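Chapter 7
Rings, Holes, and the Tools That Meet Them

If you have ever put together a bookshelf, you already know more about flanges than you think you do. A flange is, at heart, a flat ring with a big hole in the middle and smaller holes set around its face, and its job is to let one part be fastened squarely to another. Pipes have them, wheels have them, and the lid of your grandmother's pressure canner may well have something close to one. In this chapter we will spend a good long while with a single green ring, the practice part from the Cuvel set, and I hope you will grow as fond of it as my classes at Sikthorpe have over the years!

You don't need much to begin. A wooden table will do nicely, so long as it has room for your elbows, and a pale top is a real help when you are hunting for a dropped screw (you will drop one, we all do). Set the ring down flat, near the middle, and let the other small things lie where you can reach them.
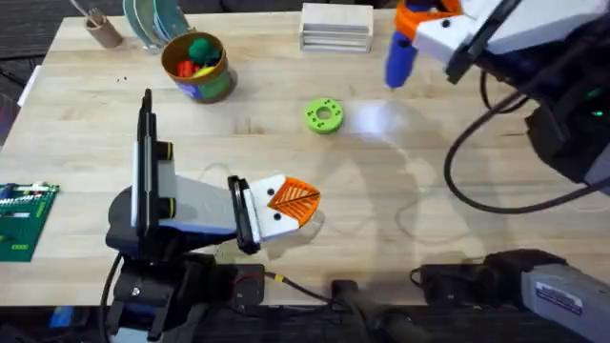
7.1 Looking Before You Fasten

Beginners like to reach for the driver right away, and I understand the temptation. Still, please take a minute with the part first. Run a fingertip around the rim, then find the small holes between the center opening and the outer edge. Turn the ring over and do it again. Write down what you notice in your notebook, along with the part number, which is 119 for the ring used in Exercise 2.

Now think about how the tool will come to the part. The bit should point straight down into the hole, and your eye should be low enough to tell whether it leans. A powered driver makes this a little harder, as its body tends to hide the very spot you care about, so bring it down slowly and look from the side. Set the speed low, up to 300 turns a minute, until your hands have learned the feel of it.

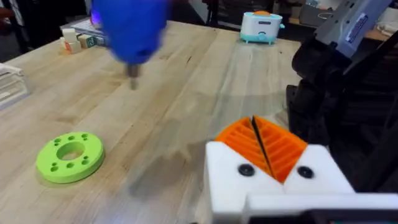 Figure 7.2. Blue power tool above the tabletop, with the green ring lying flat.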